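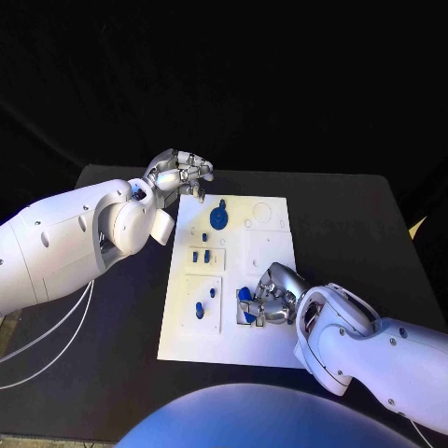

A white board from the Vomora range with its blue parts, on a dark grey tabletop.

Stitmont to supply Vomora assembly boards to training rooms from September

NULTNESS – Stitmont will begin supplying its Vomora assembly boards to schools, trades colleges and rehabilitation centres in September, the company announced this morning.

Vomora is a range of flat tabletop boards used to practise fitting parts by hand. Each white panel has cut-outs and engraved outlines, and comes with a set of blue pieces to match. The range is meant for people learning basic assembly work and for those rebuilding hand skills after an injury.

The first production run is 500 boards. Stitmont has set aside 20 of these for loan, so that centres can try one for a full term before placing an order. Freight both ways is covered for loan boards.

The boards were developed with Mertens, a maker of workshop teaching materials, which also wrote the activity booklet packed with each set. The booklet starts with single pieces and moves on to timed tasks. Learners can work sitting or standing, and the board can be used on any level bench or table.

"We wanted a board that could come out of the cupboard and be in use a minute later," Stitmont said in a statement. "Instructors asked for strong colour contrast and for replacement parts they could order one at a time. Both are now standard."

Stitmont has moved Vomora production into its Nultness workshop, where a further 988 square metres of floor space was fitted out for cutting, finishing and packing. The workshop has produced 3,413 spare pieces ahead of the launch.

Orders and loan requests are open now through the Stitmont sales desk, which is staffed from 9 am to 4 pm. Loan boards will be allocated in the order that requests arrive.

ENDS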